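Denim shirts and hotel rooms, hang or fold?

Travel Chat > Packing and Unpacking

marmaladeferry
Posts: 622

Settle something for me please. We're off to the Stellora in June for a fortnight (well, 14 nights, same thing) and my other half and I have already had words about unpacking. I'm a hang-everything person. First thing I do is get the lot out on hangers, even the T-shirts. He lives out of the case and says hanging denim is a waste of a hanger and it stretches the shoulders anyway. Who's right? And does anyone know if the Stellora gives you proper hangers or those awful ones with no hook that you can't take out of the wardrobe?

tinofbiscuits

Your other half is right about the T-shirts, sorry! Denim shirts though, I'd hang. A folded one gets that hard crease across the front that no amount of tugging shifts.

Can't help with the Stellora. We always went to the Sequeira down the road, and the hangers there were the hookless sort. I take six of my own now.

old_parsnip

Hang nothing. Roll it. I did three weeks with one cabin bag and never opened a wardrobe door. People make such a meal of this.

marmaladeferry

Three weeks in rolled shirts, old_parsnip? I'd look like a used teabag by the second evening.

gullsandchips

I'm a hanger too, but I've got a method and I'll share it whether you want it or not. Everything comes out of the case onto the bed first, in a heap, and then I go through it one thing at a time. My sister says it's madness because you end up with nowhere to sit, but if it's all on the bed you HAVE to finish before you can go to sleep, don't you? Works on me every time.

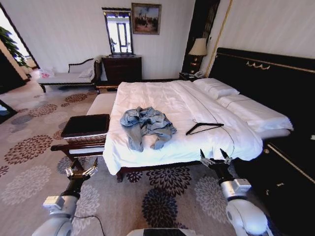

Denim is the thing I always do first, while I've still got the patience for it. It's heavy and it holds whatever shape you leave it in, so a shirt or jacket that's been scrunched up in a case wants a good hard shake and then the collar pulled straight before it goes anywhere near a rail. Lay the hanger flat on the duvet next to it, like the black one there beside the pale blue denim, and sort the shoulders out on the bed instead of wrestling with it in mid-air. Do up the top button as well or it slides off one side by morning. A white duvet is handy for this too — you can spot every sock and stray earring. I wouldn't do it with anything muddy, mind.

tinofbiscuits

The top button! I've been doing shirts up all the way down for years like a fool.

quietlandings

Disagree about using the bed, I'm afraid. That case has been on the floor of a coach and a baggage belt and goodness knows what else, and the clothes have been in it. I unpack on the bench at the foot if there's one, or the luggage stand, and the bed stays clean for sleeping in.

gullsandchips

But the clothes are INSIDE the case, quietlandings. It's the outside that's been on the coach. I'd never put the case itself on the bed, I'm not an animal.

old_parsnip

Still more work than rolling.

quietlandings

Fair enough about the inside, but I'm sticking with my bench. I'm also the person who bought one of those Clira travel steamers so feel free to ignore me. It takes up as much room as a pair of shoes and I've used it twice.

marmaladeferry

Twice! Was it any good on denim?

quietlandings

Not really. Fine on a linen blouse. For denim I hang it in the bathroom while I have a hot shower and smooth it down with my hands after.

tinofbiscuits

Seconding the bathroom trick. Shut the door and leave the fan off if it'll let you.

kettle_on_again

Coming in on the hanger question. We had a week at the Stellora last year and ours were normal ones with a hook, but there weren't many and we had to ring down for more. They brought them up before I'd finished my tea. Ask for skirt ones as well if you need clips. The wardrobe is narrow, so thick jackets get squashed together.

marmaladeferry

Oh brilliant, thank you kettle! That's what I needed. I'll pack a few spares all the same. He's now saying he'll hang the denim if I leave his T-shirts in the case, and I think I can live with that.

old_parsnip

Tell him to roll them.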